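Jitaru desk-sort set, right arm – README

READ THIS FIRST if you pulled the set before November. The first upload had bad episodes mixed in with good ones and no flag to tell them apart. Fixed now, see below.

What's in it

128 episodes of the humanoid moving items between two baskets on the desk. Standing start, right arm only, left arm parked at the side. Fixed camera plus joint logs. Janham did the teleop software, we did the recording and the labels.

What went wrong

Right hand stopped letting go. Open command goes out, log says fingers open, fingers stay shut. Operator sees the item still in the hand, pulls the arm back to try again, and the basket comes along or the item gets dragged over the rim. Happened in 20 episodes. The worst ones are round things, tape rolls especially, becuase the thumb closes further on those.
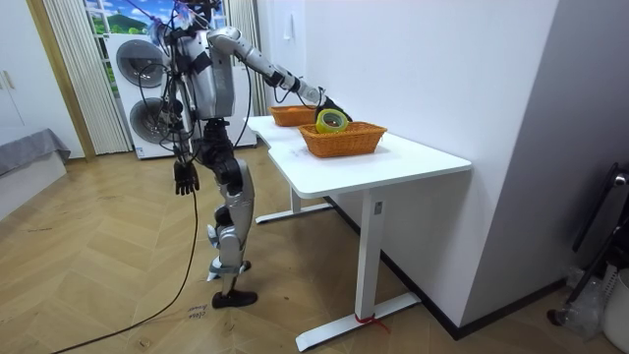 Log and video disagree for the whole release phase in these. The grip state in the log is the COMMANDED one, not measured. We didn't know that when we started. Vasilică Ene found it by plotting finger motor current against the state column – current never drops, state flips to open anyway. If you train on that column without filtering, your policy learns that open means keep squeezing. Ask how we know.

Second problem, smaller. In 4 episodes the operator hit stop while the arm was out over the desk and the shoulder sagged before the brake held. No contact with a person, no damage to the desk. Those end early, don't use them for anything that needs a full trajectory.

Cause

Not fully settled. Best guess is the wrist connector: cable pull at full reach, hand drops off the bus, last position gets held. Reseating it helped for a while and then it came back. Genex has the old hand, no report yet. Maricica Buzatu added a timeout so the arm freezes if the hand goes quiet. The freeze has been on since the second upload.

Flags

release_fault – 1 if the hand held on after the open command
stop_sag – 1 if the arm dropped on stop
hand_current – raw, use this and not grip_state
grip_state – commanded only, kept so old loaders dont break

If you run the same setup

Keep hands out of reach of the arm even when it looks parked. Stop button with a second person, not the operator. Leave slack at the wrist before every session. Check the cable on the floor too, it gets stepped on.

Still to do

Relabel the 6 episodes where the video is too blocked by the arm to say if the hand opened. They're flagged -1 for now. Bug reports to the Brulton tracker, put the episode number in the title.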